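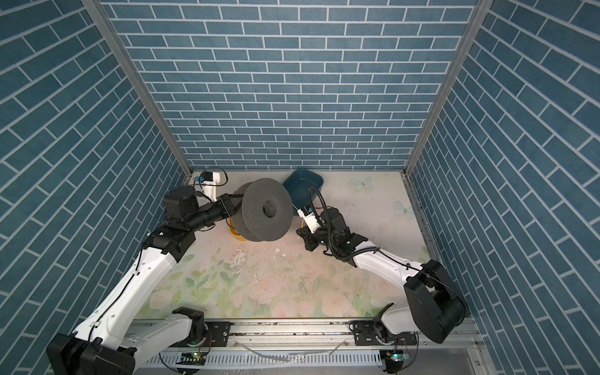 February 3, 2020

Floor coverings again, I'm afraid, as I've spent the whole morning on them and want it written down before I forget which roll was which. The flowery one from Takberg is still my favourite to look at (pink and peach and sage, plus those faint butterflies towards the back wall), but goodness it shows every crumb! Dark specks all over it, and a smeary patch in the middle that catches the eye straight away against the cream. The blue brick panels on the walls are far more forgiving and I'd happily leave those alone until spring.

So, cleaning trials. I cut test squares from the leftover end of the roll, 200 mm by 300 mm, and rubbed one with plain warm water and one with the Plarum soap. Plain water lifted the loose stuff and just pushed the greasy bit about. Plarum did better, though it wants two goes and a proper rinse or it dries cloudy. Didn't try anything stronger, the print looks a bit delicate and I don't fancy explaining bald butterflies to anyone.

Prices while I have the tab open: a new roll of the same is 349 from Takberg, the plain grey from Crenshaw is 627 but thicker. I can't say I love the grey. It would hide the dirt, which might only mean we clean it less...

Still to do: get more soft cloths, empty the grit out of the dustpan, and try the January offcut with the soap left on for longer. Squares are drying on the windowsill, please don't bin them.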